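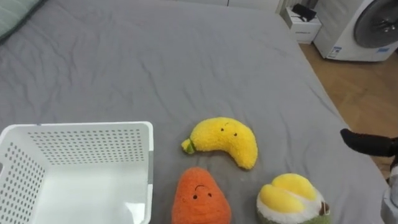
By the Wednesday the letter came, Hülya Tatlı had been writing to the wrong address for the better part of two years, and she had grown so fond of doing it that she wasn't sure she wanted to be corrected.

It had begun with a seed order. She had sent to Nustard for sweet peas, the old climbing kind her grandmother used to grow up the side of the shed, and had copied the house number down wrong, and what came back was a polite note from a So-ying Kwok of Hinton, who had no sweet peas to sell but did have opinions on when to plant them. Hülya wrote to thank her. So-ying wrote back about slugs. After that it seemed rude to stop. 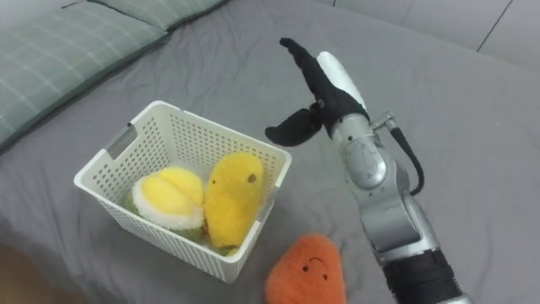
They were 247 miles apart, which So-ying had worked out with a ruler and a road map, and neither of them cared for driving. So they wrote. They wrote about the frost, and the price of stamps, and the bakery in Hultum that had changed hands and gone downhill (the rye especially, oh, the rye was a sorrow). Hülya kept the letters in the dresser drawer, under the good tablecloth, and read them again on evenings when the wind got into the chimney.
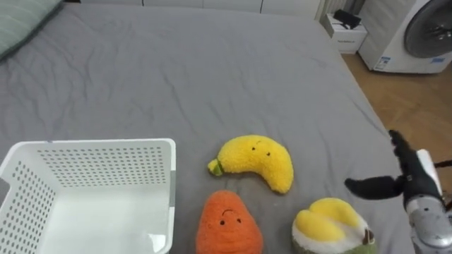 Pillow at the head, fruit on the sheet.

The new letter was thinner than usual. Hülya put the kettle on before she opened it, and then let the tea go cold anyway. So-ying was selling the house. Her knees had had enough of the stairs, she said, and there was a small place for rent on Olszewski Street, on the ground floor, with a strip of dirt out back that got the morning sun. She wondered if Hülya knew the street at all.

Hülya knew it very well — it was eight doors down from her own. She got up and sat down again, and then she took out her best paper and wrote that the dirt was mostly clay, that it would need a good deal of work before December, and that she had a spade.
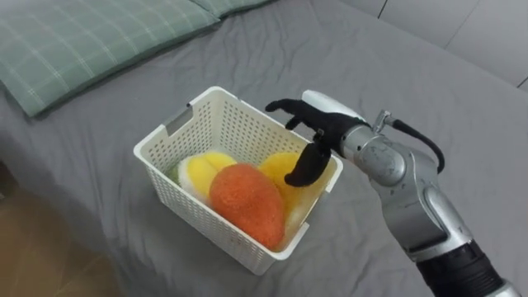 Clay was nothing to be afraid of, So-ying answered by return mail, so long as a person didn't go at it wet, and would Hülya please save her a few of the sweet peas.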